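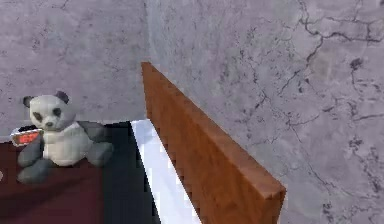 Washing the unwashables: soft toys, cushions and bedspreads

Posted July 22, 2019 by Meirion Jarman

I get more letters and messages on this one subject than on limescale, and I get a LOT on limescale. So I've pulled all my soft things tips into one page (the old ones were scattered all over, sorry) and added a few that readers have sent in since January. Grab a cuppa, it's a long one.

Soft toys first

Look at the label, if there still is one. In our house the labels get chewed off in the first month, so then I go by feel. Squash the toy all over. If it's soft right through, it's most likely polyester stuffing and it'll be fine in the machine. If you can feel beans or pellets, or something hard like a voice box, it's a sponge job only. Very old toys can be stuffed with wood wool or sawdust, and those must never get soaked. My own bear from when I was small is one of them and he gets a soft brush twice a year and nothing else.

For the machine ones, put the toy in an old pillowcase, tie a knot in the top and run it on the coolest gentle wash you've got. Half the usual liquid. I use Lusmont because I've got a big bottle of it to get through, but any mild one for woollens will do. No softener! It leaves the fur sort of greasy and it picks up dirt again in no time.

White fur is the one that people fret over. Mix a teaspoon of bicarb into a bowl of cool water with a squirt of washing up liquid, dip in an old white flannel (white, please, I once used a red one and had a pink rabbit on my hands), wring it out hard and wipe in the direction the fur lies. Do the white bits first and the dark bits last with a different cloth, or you'll drag dye across. Then go over it all again with plain water.

Drying takes ages. Longer than you think. Sit the toy on a rack over the bath, turn it whenever you go past, and fluff the fur with a clean toothbrush while it's still a bit damp. If it goes back on the shelf with a wet middle it'll smell like a pond by the weekend and you'll have to start again. A cool hairdryer is good for the last bit round the ears and under the chin.

For the ones that can't be washed at all, tip a cup of bicarb into a big freezer bag, pop the toy in, shake it about and leave it overnight. Take it outside to brush off. Outside! I did it in the kitchen and I was finding white dust behind the toaster for weeks.

Cushions

The zip is your friend. If there's one, take the cover off, turn it inside out, do the zip back up and wash the cover on its own. Run a bit of candle along the teeth afterwards if it's got stiff.

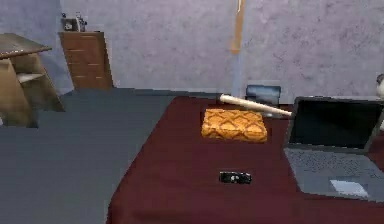
Quilted covers need a bit more care as the stitching can pucker. Cool wash, low spin, and while it's damp pull it gently from corner to corner, both ways, then lay it flat on a towel. I don't iron mine. If you really must, iron from the back with a tea towel in between, and keep the iron moving.

If the cover is sewn shut then you've got two choices. You can unpick one side and put a zip or some poppers in, and I'd say it's worth doing if you like the cushion. I paid 4 pounds for a pack of poppers at Drimico and did every cushion in the house. Or you can wash the whole thing by hand in the bath, pressing the water through with your palms. Don't wring it or you'll end up with all the filling in one corner.

Lumpy filling can often be saved, by the way. Dry it completely, then pull the lumps apart through the cover with your fingers. It's a good telly job. A couple of clean tennis balls in the tumble dryer on low helps too, though the noise is shocking and the dog goes and hides in the porch.

Bright colours, especially oranges and reds, I test before I do anything. Wet a cotton bud, press it on the back near the seam and count to twenty. If colour comes off on the bud, wash that cover by itself in cold water and don't leave it sitting in there.

Bedspreads

Dark ones show every bit of fluff, don't they? I had a deep red one for years and it was a magnet. A damp rubber glove does a better job than any of those sticky rollers. Put it on, stroke the bedspread towards you in long sweeps, and the fluff and hair comes up in little rolls. Rinse the glove, carry on.

To keep the colour, wash it inside out with nothing else in the drum and dry it out of the sun. I weigh mine on the bathroom scales (me holding it, then me without it, then a bit of subtraction) as a thick bedspread can be too heavy for a small machine. If it's more than the drum takes, off to the launderette it goes. The Misico one near the station has enormous machines, and you can get a bun while you wait.

Candle wax on a bedspread: let it go hard, crack off what you can with the back of a spoon, then brown paper on top and a warm iron. Move to a clean bit of paper each time. Biro: dab with surgical spirit on cotton wool, from the outside of the mark inwards, and test a hidden corner first. Tea: cold water, straight away, and lots of it.

Mrs P in Llandeilo wrote to ask how often a bedspread wants washing. I do mine four times a year, with a good shake out of the window every week or so. If you've got pets sleeping on it you'll want to do it more than that.

Putting it all away

Spare cushions and winter covers go in old cotton pillowcases in my house, never plastic. They need to breathe a bit. Tuck in a bar of plain soap with the wrapper still on. I know people swear by the Seyoum lavender sachets but they make my husband sneeze.

If you're short of space, stuff the spare bedding into a cushion cover and use it as a cushion! My sister does this with her guest blanket, and then forgets where it is when guests come.

A few from readers

Rub a slice of white bread over suede patches to lift grubby marks. I've tried it on a toy dog's nose and it does work, but sweep up after.

Store glass eyes and odd buttons in a pill box with a note saying what they came off.

Use dental floss to sew limbs back on. It's much stronger than cotton and it doesn't rot. White only, obviously, so keep it for where it won't show.

Shaving foam for grass stains on pale fabric. I've not tried this one so do a test patch and let me know how you get on. Next time I'm doing oven shelves, so if you've got a good trick for those send it in before I start on mine.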